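Ticket: Latach finger vs. Pundix finger, missed picks on red bars
Status: Open
Cell: Clindholm, bin 1

Latach fingers at 600 mm/s miss the red bar along the left wall. 8 misses in one shift, all on that wall. Green bars pick fine. Speed down to 300 made no difference.
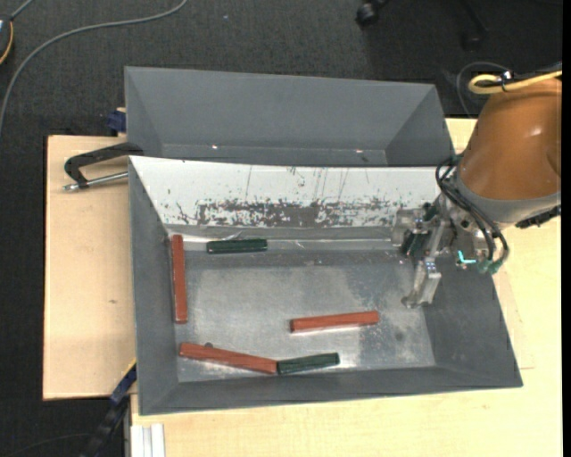

Bin 1, three red and two green bars, gripper at right side.

Swapped to Pundix fingers, same program. 3 misses – same wall. Next: shift the approach point toward the bin center and rerun with both sets.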